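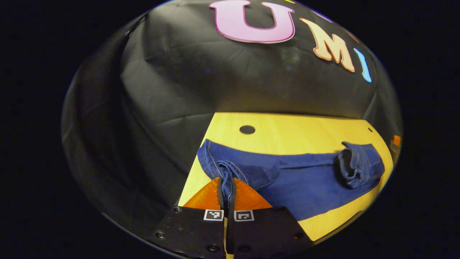 Jeans on the table, a fold of denim between the pads, UMI backdrop behind.

7/31/21

Equipment planning, second try. Aiguo Meng asked me to have a shopping list ready before the next budget round, and I promised I would write it down properly this time and not on the back of a packing slip (the last one went into the recycling with the box, and we both remember that). So I am at the bench with a pot of tea and the jeans, and I will try to go through it in the order the money will get spent.

Start with the hand-held grippers. We currently share ours with the Drosier people down the hall, and that has worked fine as long as both groups wanted them on different days. For the folding work you want one in each hand, and ideally a spare pair on the shelf already calibrated, so that a loose finger doesn't cost you the afternoon. My request is therefore 2 complete units of our own, plus enough parts to rebuild either one. I went back and forth on asking for four. Four would be lovely! But I would sooner get two approved quickly than have four sent back with questions, and I know how Aiguo feels about round numbers that look like wishes.

Fingers and pads next. Denim is hard on everything. The seams are thick, the topstitching catches, and a pair of jeans is a good deal heavier than the dish towels we budgeted for back in April, when I wrote "textiles, assorted" and thought that covered it. The orange fingers themselves I am not much worried about. We can print those in house if we keep filament in stock, and I would like a standing order so that I am not begging from the teaching lab again. The black gripping pads are the part I'd call a consumable from now on, with its own line. Trilport will sell the pad material in sheets and Ngô will cut it for us, and Ngô quoted 80 dollars a batch when I stopped by. Please let's just buy 2 batches and put them in the drawer. I have spent more than that in my own time looking for the scissors.

Screws: same drawer, same order. There are several on every mounting plate and they do like to walk off under the bench. I would also like a proper driver that lives with the grippers on a cord, and I will tie the knot myself.

Marker tags. These cost next to nothing, but they do need to be printed flat and at the right size, and the office printer scales things without asking. I've put down one sheet of the rigid-backed kind from Trornmont. If the shipping turns out silly I'll go back to sticking them on by hand with a ruler and some patience.
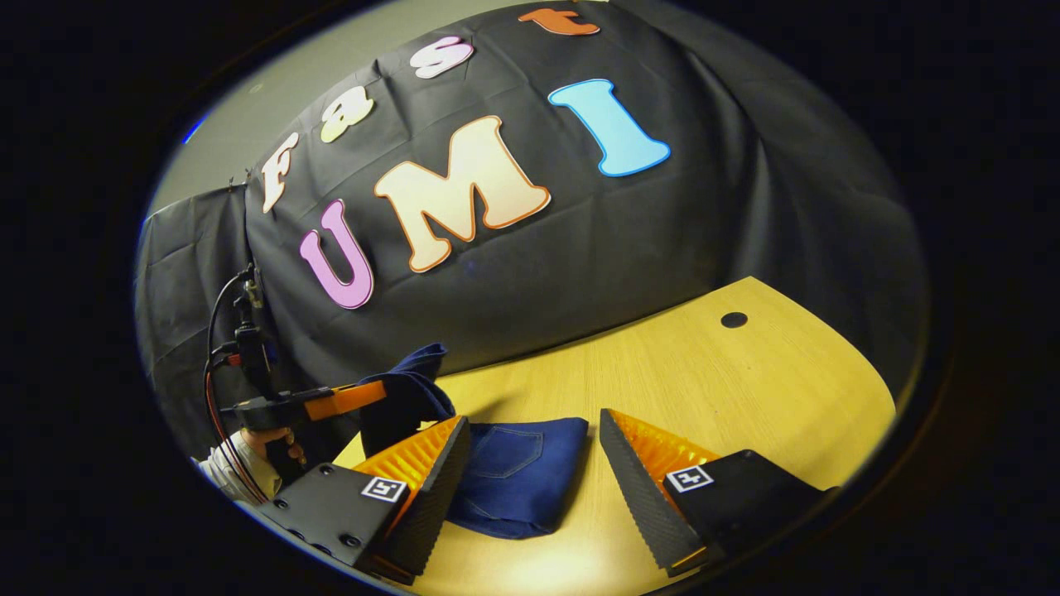 Two-gripper work on the jeans, second unit coming in from the left. Note the cables running down beside the sleeve.

Which brings me to the cables, and this is the line I feel most strongly about. Right now they hang down from the camera mount in loops, past the handle and along the arm, and whoever is holding the thing has to think about them the whole time. I'd like lighter cable, right-angle connectors where they fit, and a few soft clips. I have asked Trilport whether they do a lighter set in our lengths and I'm waiting to hear. If they don't, we buy the parts and I make them up, which I enjoy, but please count my hours in the comparison because last year we left them out and the homemade option looked like a miracle.

Camera mounts: no change. I looked at the fancier bracket in the Trornmont catalog and it is a handsome piece of work, but I couldn't come up with anything it would do for us that ours doesn't. Leave it off.

Table. We keep this one. I did price a wider one, and there was some excitement in the room about it, but the grommet holes are useful and a new table would mean moving the backdrop, and I am very fond of where the backdrop is. What I would ask for is some money toward lighting. With the fingers down low over the wood you get a bright patch of reflection right between them, and it would be nice to have a softer light overhead to try before anybody starts blaming the software. A pair of diffusers might do it. Drosier have some in their cupboard, so I'll borrow before I buy.

Garments. We need more jeans, in more sizes, and some that are not dark blue. I propose the thrift store and a small cash float, with receipts in the envelope. Aiguo, I know you would like these on the purchase card, but the shop is cash only and I have had this conversation with the lady at the counter already, very pleasantly, twice.

Total for the small stuff (pads, screws, tags, cable parts, filament, jeans) I have capped at 400 dollars, and the grippers go on a separate sheet as capital equipment. I'd like the small stuff ordered first, whatever happens with the other sheet. We can do a lot of folding on borrowed grippers with good pads and very little on new grippers with worn ones.

Still open:
- Trilport reply on cable lengths
- Ngô needs the pad drawing with the corner radius marked, mine had it missing
- ask Drosier about diffusers and also return their tape
- Aiguo to say which account the filament comes out of
- find out if the spare parts can ship with the grippers or have to be a separate order

Tea is cold. I'll type up the capital sheet on Monday.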